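Lists > Manipulation > Grippers and End Effectors > Thread view

Archive Index Thread Prev Next Search Subscribe

20th August, posted by Réjean Kowalchuk

Re: Finger geometry for thin objects on felt

Jaxon Gosselin wrote:

> We are about to order fingers for two arms at Mokville and I would
> like to hear from anyone who has compared printed fingers with
> molded ones on flat, light objects. Our test set is cards, tokens
> and sticks. The Paquette fingers close well but the tips roll
> outward under load, and anything thinner than a coaster slides out.
>
> Two specific questions. First, is the surface texture on the finger
> doing any work, or is it the tip angle? Second, does anyone run the
> wrist camera as the only camera? We have a fixed one overhead and I
> would be glad to lose it, as the mount is in the way of everything.
>
> Also, if anybody has settled on a controller rate for slow closing
> on soft surfaces, I would take a number.
>
> Jaxon

Jaxon,

I can answer most of this. We have been running a comparison between the Zuso fingers and a set we printed from the Kirkach drawings, and the table is still laid out for it. Treat what follows as notes from one bench.

The surface matters more than I expected when we began. We work partly on black poker felt, which gives a little when the tips press into it, and partly on a tablecloth, which gives less but moves sideways. A finger that does well on one can do badly on the other. If you test only on a hard table you will get numbers that look good and do not carry over.

For the felt we use a chip case, a few loose chips and the flat buttons that go with a poker set. The buttons are the useful part. A round purple one marked SMALL BLIND has become our standard object for flat pickup: it is wide enough for the camera to find every time, and low enough that a bad approach height shows up at once. 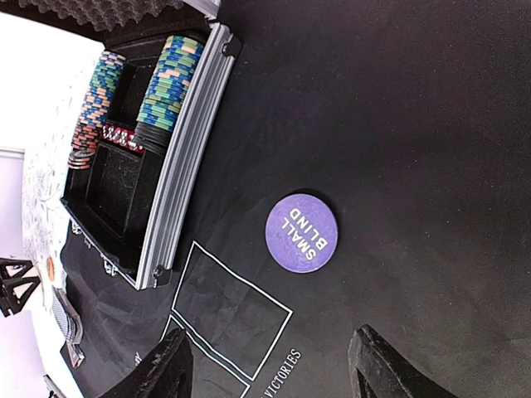

The protocol is plain. The arm starts from a fixed height, closes at a fixed rate, lifts, holds, and sets down. We log commanded width, measured width and motor current. A trial counts as a success if the object is still held at the end of the hold. We did 152 trials per finger set on felt, split evenly between centered starts and starts offset by 6 mm.

On your first question, the answer from our logs is tip angle first and texture second. With the tips square to the surface, the rough fingers and the sanded ones gave success rates I could not tell apart on the button. Once the tips were tilted, the rough ones held on longer. So the texture buys you some tolerance for a bad wrist angle. It does not fix the angle. From your description of the tips rolling outward, I would look at stiffness near the root before changing the surface. You can check this without the arm: clamp the base, hang a weight from the tip, and measure.

Rough fingers have one cost on felt, and that is lint. It gets into the texture and stays there. We brush the fingers between blocks and log it, after one block where the results drifted down and a cleaning brought them back. I would not quote any result from a finger that has not been brushed.

Chips lying on their sides in the case are a different problem. The rolls are packed close enough that a finger has to enter between neighbors, and the wide root of the Zuso finger touches the next roll before the tip is deep enough. The printed set is narrower and gets in more often. We do not score this task yet. I mention it because you listed tokens, and if yours sit in a tray you should measure the gap before you order anything.

On cards, both sets are poor. A single card flat on felt was picked up so rarely that I stopped recording it as a rate. Pushing the card over an edge and gripping the overhang works with either set, but then you are testing the push. For a full deck, either set is fine as long as the approach is across the short side.

Sticks are easier. We grip a flat stick upright and use it as an angle reference, because any twist between the two fingers is plain in the wrist view. This is also how we caught a loose screw on one finger: the stick leaned the same way on every grasp, whatever the approach. I would recommend a stick check at the start of each session. It takes less than a minute and has saved us several bad blocks.

On your second question, yes, we run tasks with the wrist camera alone, with limits. For objects that stay put it is enough. The fingers take up a fair part of the lower image, and during the last part of the approach the object is between them where you want it, so the final correction is well served. The trouble is everything before that. If the start pose is off by more than the view covers, the arm has nothing to correct against, and it will close on empty cloth with full confidence. We added a short search move for this case and it helped.

Where the wrist camera alone did not work for us was with two arms over one table. Each one sees the other only some of the time, and the cables on the second arm change its outline from one moment to the next. We tried masking it by shape and gave up. What we do now is share joint positions between the controllers and keep a fixed clearance. If your two Mokville arms will work at the same table, I would keep the overhead camera until you have that link running – remove it afterward if the mount still bothers you.

Lighting deserves a line too. We have white walls on our side of the room, and at some wrist angles the auto exposure takes its reading from the wall and the black fingers lose all detail. Locked exposure, set while looking at the darkest surface on the table, was the better choice. The bright parts wash out, but nothing we grasp is there.
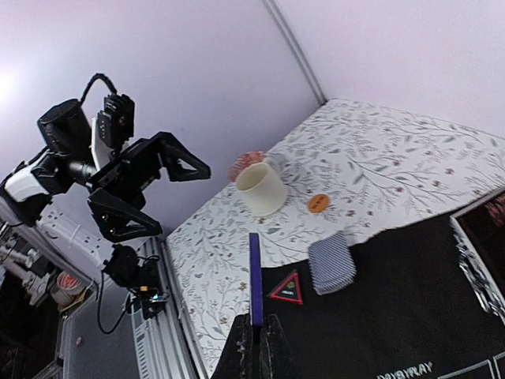
CONTROLLER SETTINGS

You asked for a number. For slow closing on felt we settled on a 400 Hz inner loop with the width command updated far more slowly. Raising the loop rate further made no difference we could measure. Lowering it gave a small overshoot at contact, which on a light object is enough to tip it.

The current limit matters more than the rate. Set it too high and the fingers press down into the felt as they close, and the object rises on the fold in front of them. It looks like a good grasp until the lift. We went through 7 limits in even steps and kept the second lowest. The lowest dropped the heavier objects during the hold.

One warning on the Zuso controller. The width reading is taken at the motor, so any flex in the finger is hidden from it. With the printed fingers the reported width at contact was consistently smaller than what I measured with calipers. If you use width to decide whether something is held, set the threshold separately for each finger set and check it again after any change of screws.

WHAT I WOULD ORDER

For your test set I would get one pair of narrow fingers and one pair of wide ones before committing both arms to either. Leave the Paquette pair on one arm as a baseline and run the same objects with the same start poses. If the outward roll is coming from the root, a stiffer print in the same shape will tell you within a day, and you may not need to order at all.

I can send the log format and the script that replays the start poses. The script assumes our joint order, so check the sign on the wrist before the first run. The tablecloth trials go on through November and I will post those rates to the list separately, with the felt numbers beside them.

Two things would help me from your side: the thickness of your thinnest token, and whether the roll on the Paquette tips is the same on both fingers or worse on one.

Réjean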